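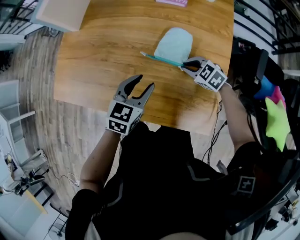 The desk is not the problem

Opinion > Home and habits > Tidying

2022-01-29
By Nanna Ragnarsson

Every winter somebody tells me to clear my desk. This year it was a leaflet from Kandevell, the storage people, which came through the door with a voucher for 8 per cent off and the claim that a bare surface makes a calmer mind. I have read it twice and I still don't know how they would tell.

I work at a wooden table. It has a pencil on it most of the day, and a cloth, and whatever I put down last. By the standards of the leaflet this is a failure. The pencil should be in a pot, the pot in a drawer, and the cloth on a hook somewhere else in the house, where I would have to go and fetch it each time I spilt my tea.

I tried it. For most of last February I put everything away at the end of every job, as told. I bought the Rolier drawer insert, which cost me 34 pounds and fits no drawer I own. The table looked lovely. I also spent a good part of each morning getting out the same few things I had put away the night before, and twice I wrote a shopping list on my hand.

My neighbour Sunee Tanasarn keeps her cloths over the back of a chair, one colour for dishes and another for dust, and she has been told off for it by her own daughter. I can't see what for. They dry there, she can reach them, and anyone who visits can tell which is which. A cupboard would do none of that.

What bothers me is how little the advice asks about the person. Does she draw? Does she mend things? Is there a child doing spelling at the other end? A pencil left out on a table may only mean that someone is coming back to it.

I'll grant that some mess is just mess. I have a heap of things on the floor by my back door that I have been stepping over since autumn, and I'm not going to defend it. But I notice the leaflet has nothing to say about floors, presumably as Kandevell doesn't sell anything for them yet.

The voucher is on the table, under the cloth.

More in Opinion
Who is the good china for? by Montri Phuthong
Against the matching tea towel, by Mei-kuen Tam
I gave up on labels, by Panya Thongsuk
Letters: your views on the Forsyth airing rack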